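Workshop notebook, Sun 17 April

Drip line for the back greenhouse, continued. Big day! The Pikesex pump finally holds its prime, and I got the first whole bench watered without touching a can.

Left over from last time: the far trays were coming up dry while the near ones drowned. I'd blamed the emitters and swapped half of them in December, which changed nothing. Today I put a cup under the first tray and another under the last one, ran the pump for 200 seconds and compared. The far cup had barely a mouthful in it. So I fed the line from the middle of the bench with a tee, one run going left and one going right, and tried again. Both cups came up to the same mark. I did it 2 more times to be sure and got the same result – so pleased with this.

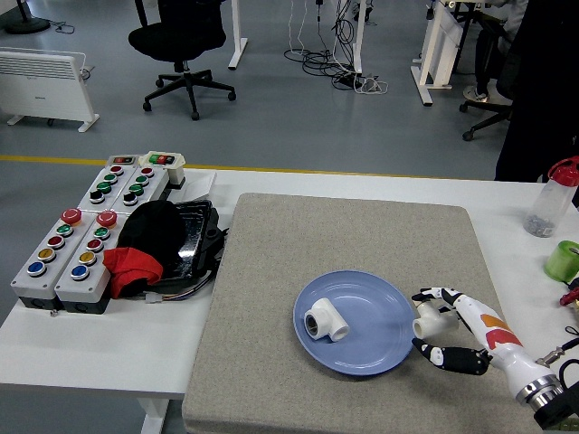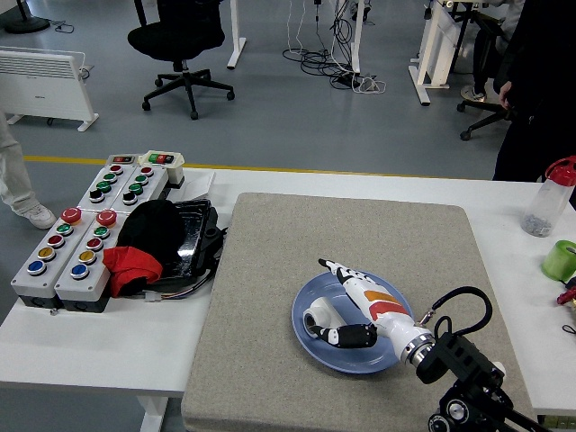 Blue plate, both pictures: white plastic pipe parts in the first, a white cylindrical object in the second.

Reading time: 2 min

Things to remember for the other bench. Dry-fit everything first and draw a pencil line across each joint, then glue to the line. The Zarno cement grabs fast in a warm greenhouse, so have the next piece in your hand before you open the can. Threaded joints get tape, wound the same way the thread turns. I wound one backward and it bunched up like a sock.

The Dollent timer is lovely once you get past the menu. Hold the left button until the clock blinks, set the time, then hold it again or it forgets everything. Currently set for early morning and again before supper. The basil doesn't need the second watering but the tomatoes are on the same valve, so basil will have to cope.

Filter: rinsed it, full of green slime. The rain barrel needs a lid that fits. I like the idea of a finer screen on the pump intake too, maybe the Kang one with the 100 mesh, if it doesn't choke the flow. Would love to hear from anyone who has run one off a barrel.

Seedlings look terrific, by the way. The peppers on the top shelf have their second leaves and the lettuce is ready to thin.

Still to do: strap the middle run to the bench leg, label the valves, find the missing end cap. Second bench next weekend if the pipe gets here.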